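# Replacing a worn divider line on a robot work mat

Applies to the six folding and packing stations at the Ellmont site. The line is blue painter's tape. Until December it was changed by the night maintenance crew. It is now changed by the operator who signs in at the station, and the time is booked as work, under code 54.

## Why the line matters

The robot takes items from the larger side of the mat and leaves anything it rejects on the smaller side. The station software, Mornari, uses the line as its reference between the two. If the edge is ragged, the software can shift the line or lose it. The robot then stops and calls an operator.

Before the robots, a packer sorted by eye and the tape was only a reminder. Uliana Palamarchuk, who packed by hand for several years and now looks after two stations, wrote the first draft of this procedure. Most of the wear limits are hers.

## Check the line

Do this at sign-in, with the station in Hold.

1. Look along the full length of the tape. Clean, parallel edges pass.
2. Torn edges, lifted flaps or whitish residue fail, even if the rest of the strip is good.
3. Check that the mat lies flat. Report a raised edge separately, under code 20.

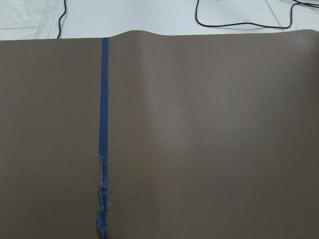
*Divider line with an intact upper half. The torn lower section fails step 2.*

Do not patch a torn section. A short piece laid over the old tape leaves a step, and Mornari may read two edges. Replace the whole strip.

## Replace the strip

1. Set the station to Lockout and hang your own tag. Hold is not enough once your hands are on the mat.
2. Peel the old tape slowly, at a low angle, starting from the good end.
3. Lift residue with the plastic scraper. Metal blades mark the mat.
4. Wipe the strip area and let it dry.
5. Lay new tape against the setting bar in one pull, 810 mm long. Press from the center outward.
6. Remove your tag, return to Hold and run *Line check*.

If the check fails twice, leave the station in Hold and call Ozan Tuncer or the lead on shift.

## Logging and pick rate

Enter the start and end time on the station screen. Downtime booked to code 54 is left out of the operator's hourly figure. Brock Turcotte corrects missed entries up to the end of the next shift.

Last changed 28th January: added the setting bar to step 5.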